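Pesquisar no site Pesquisar Menu

Dermatite de contacto nas mãos: «o diagnóstico começa pela história do doente»

Por Naheed Sial
Junho

A dermatite de contacto é uma inflamação da pele provocada por uma substância irritante ou por uma reação alérgica. Nas mãos, manifesta-se por vermelhidão, prurido, fissuras e, por vezes, pequenas vesículas. Em entrevista ao boletim da clínica Sunavis, o dermatologista Remo Gentile expôs os critérios seguidos na consulta, criada em 2020 e que já recebeu mais de 700 doentes.

«A forma irritativa é a mais frequente e resulta do contacto repetido com água, detergentes ou solventes», explicou. A forma alérgica exige sensibilização prévia e pode surgir anos depois da primeira exposição. «O doente estranha que um produto usado durante tanto tempo passe a causar lesões, mas é um quadro clássico.»

A confirmação faz-se por testes epicutâneos, aplicados no dorso e lidos ao fim de 2 dias, com nova leitura posterior. O médico desaconselha a aplicação de corticoides nessa zona antes do exame. Quanto ao tratamento, recomenda emolientes sem perfume, luvas adequadas à tarefa e corticoide tópico apenas sob prescrição. «Suspender o creme ao primeiro sinal de melhoria é um erro comum. A barreira cutânea demora semanas a recuperar.»

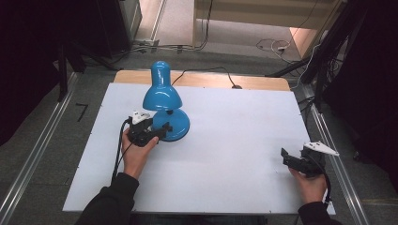
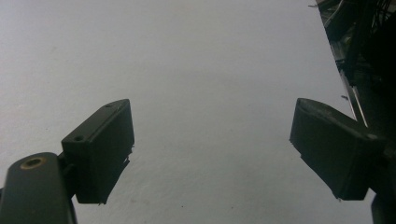 Para Kristóf Takács, a leitura tardia dos testes merece maior atenção, dado que certas reações, como as provocadas por alguns metais e antibióticos tópicos, podem só tornar-se evidentes vários dias após a aplicação.

Última atualização: junho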